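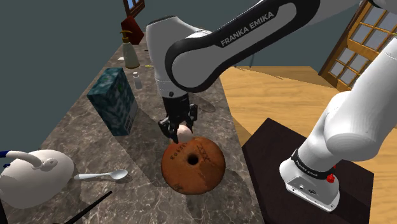 I have wanted to see inside the Hovar fan works at Drullano ever since we put two of their ceiling fans in the back bedrooms, so when the June open day was announced I booked the same evening. The tour takes 90 minutes and begins in the winding room, where the copper goes on to the motors. I had always imagined a fan motor as a sort of tin can with a spindle in it. It's far closer to the big brown ring on the marble countertop, the doughnut-shaped one under the little pink ball: a fat round body with a small dark hole in the middle, and in a motor that hole is where the shaft goes through. Once you have that shape in your head, everything else in the room makes sense!

Our guide was Renato Jara, who has worked in winding for most of his life and still gets excited about it. He passed a finished core round the group and it was much heavier than I expected. The cheap fans people complain about (the ones that tick all night) often have a lighter core and less copper, he said, and they run warmer as well. I asked about the hum on our older fan and he wanted to know what kind of wall control we had. An old light dimmer, as I had rather suspected. He pulled a face and told me to swap it for a proper fan control.

Blades and balancing

Next door is the blade shop, and I could have stayed there all day. Every set of blades is weighed and matched before it is boxed, which is why you should never mix blades from two fans, even two of the same model. I did precisely that when we moved house, so now I know where the wobble comes from. The line finishes 356 fans on a normal day, and each one is hung up and run at full speed before it goes anywhere near a carton.
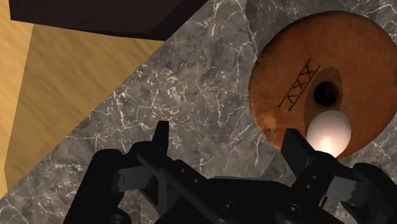
Dark gripper fingers with lighter grey pads, pointing upwards.

After that came the bit I had been looking forward to, the three test rooms. The first is for noise, and it's so quiet inside that I could hear my own jacket. The second is for airflow. Sebastián Retamal runs that one and he let us stand under the Bromus, their widest fan, while he took it up through the speeds. On the lowest setting you barely notice the blades and yet you feel cooler almost at once, all over, with no draught on the back of the neck. I was completely sold on slow, wide fans by the time he switched it off. The third room is for endurance, and one fan in there had 2366 hours on its counter and was still going round quite happily.

Sebastián also answered the question everybody seems to ask about winter. Run the fan backwards on its slowest speed and it pushes the warm air off the ceiling and down the walls. Our switch for this is on the motor housing and I had never once touched it. He did say it makes most difference in rooms with a high ceiling.

Practical bits

Wear flat shoes, as the floor in the blade shop is dusty and a bit slippery. The bus from the station stops at the Halász roundabout, and it's a short walk from there along the canal. Tea and very good almond cake in the canteen afterwards. Tours run every Monday through the summer, and the morning one is better if you want to see the winding room busy. I'm going back with my sister, who still has a pedestal fan from her student days and won't hear a word against it.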